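Minutes, Snack Sorting Data Group
November 11, 2023

I took the notes this time, so blame me for spelling. Aurora Mendes ran the meeting, Selamawit Gebretsadik joined for the bin layout part and then stayed for all of it, which was nice! The September minutes were approved with one fix: it's Lundier that handles our labeling, and I had typed Clutico (they do the storage).

Aurora opened with the totals. We have 1819 demonstrations saved for the Prudamport set, and 589 of them still need someone to watch them and mark the grasp. That's more than I'd hoped, but most are short. She asked us all to stop naming files by hand — the script does it, and every time one of us gets creative Lundier writes back.

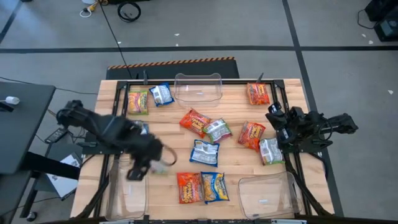

Table layout

We spent a good while on this one. Selamawit wants the three clear bins left where they are, one at the back and one at each lower corner, until the current batch is done. I'd been nudging the lower ones outward between runs because it felt more comfortable for my left arm, and she was pretty firm (but kind) that a change like that belongs in its own batch. Fair enough. I'll stop.

We agreed to keep scattering the snack bags by hand. Overlaps are fine, and so is a bag landing with its back side up. Aurora would like more of those, since the policy trained in September kept going for the big front lettering and got lost without it. If a drop misses the bin, keep recording and pick it up again. Only throw the episode out if a bag leaves the table.

Side camera

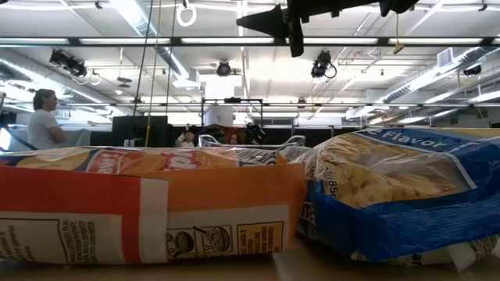 Orange bag and blue window bag, side camera view.

Long chat about how much the bags block when they sit this close to the lens. I said move the camera up. Selamawit said leave it, the head view covers the middle of the table and she wants the side view for crinkles and shine on the plastic. We went back and forth and settled on recording 5 episodes at a higher mount and comparing. She also asked whether people in the background matter, and Aurora said no, she'd like the model to get used to a busy room.

To do

Me: review the first chunk of unmarked grasps, about 2 hours' work, and write up the rule on missed drops.
Selamawit: higher mount test.
Aurora: ask Torres about the price on spare gripper parts, and send Clutico the new folder list.

Next meeting is same time, same room, and Aurora has promised a shorter agenda.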